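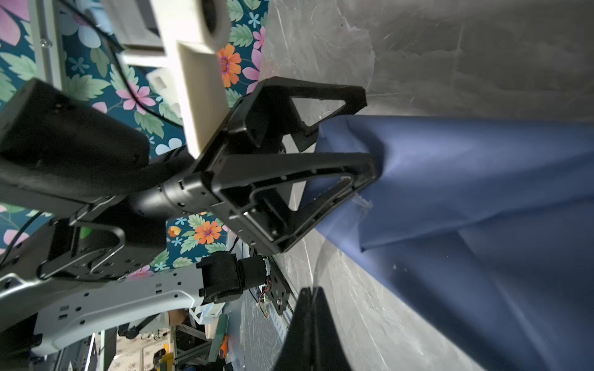
Jundance is the two-armed robot the Vustwood lab out in Sullport has been building since January, and I finally got to their open day to see it for myself! I'd pictured something bigger, to be fair. It's all about cloth at the moment, and I got quite absorbed watching those black triangular fingers get hold of a bit of dark blue fabric by its gathered edge (I have the same trouble with fitted sheets, so I was barracking for it).

Anjani Harahap ran the demo and was very patient with my questions. They logged 687 goes at cloth last month, she told me, and almost 895 is the target for this one.

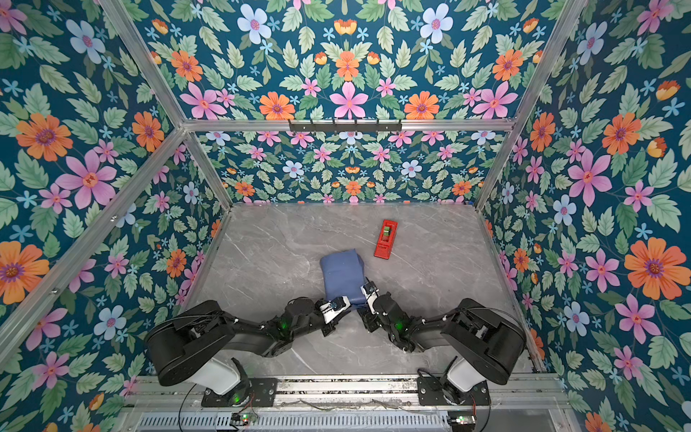

Two arms are much trickier to program than one, apparently, as each has to know where its mate is. They come in so close over the corner of the blue cloth that I kept waiting for a clonk. And can we talk about the wallpaper? Orange and pink flowers on teal, my nan would've loved it. I want some for the laundry. 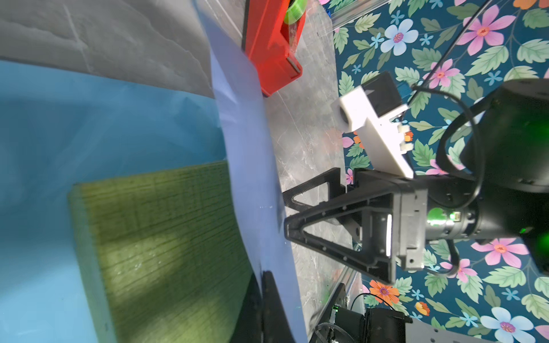 Gripper over the marble-look top, with the red tape dispenser

Parking was a shocker, so take the bus if you go.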